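## Changes to Container Sorting at the Grusteo Building

April 27, 2020

The Facilities Office has revised the arrangements for empty drink containers and reusable plastic tableware. The new arrangements apply to all five floors and replace the notice issued in October.

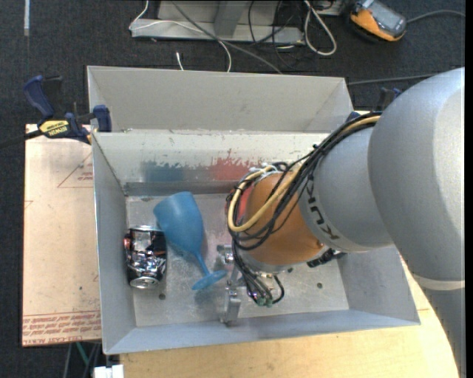

Under the earlier notice, cans and plastic goblets could be placed in the same collection bin and separated at the end of the day. This practice is discontinued. Staff are asked to keep the two apart from the moment they are set down. Beverage cans, crushed or whole, go to metal recycling. Plastic goblets are the property of the Trikuteo dining room and are to be returned to the counter there for washing.

A review completed by Terence Pickering found that 83 goblets had gone out with the recycling over the winter. The dining room has ordered replacements, and the cost has been charged to the general supplies account. Departments will not be billed individually.

The following points should be noted:

- Cans must be emptied before they are deposited. Liquid left in the bottom of a bin is difficult to remove and marks the metal.
- Goblets with a cracked bowl or a broken stem should be handed to dining room staff, who will record them and dispose of them.
- Glass of any kind continues to go to the loading dock and must not be placed in the metal bins.

The gray metal bins remain in service. Several show scratches and worn paint, but they are sound, and Beryl Yeoman has confirmed that they will not be repainted during the present budget year. Requests for an additional bin should be sent to her in writing with the room number and the name of the department.

Events with more than 58 guests require a separate collection, which must be booked in advance through Agnes Forsyth at extension 1245. Organizers are responsible for returning all borrowed tableware by noon of the following working day.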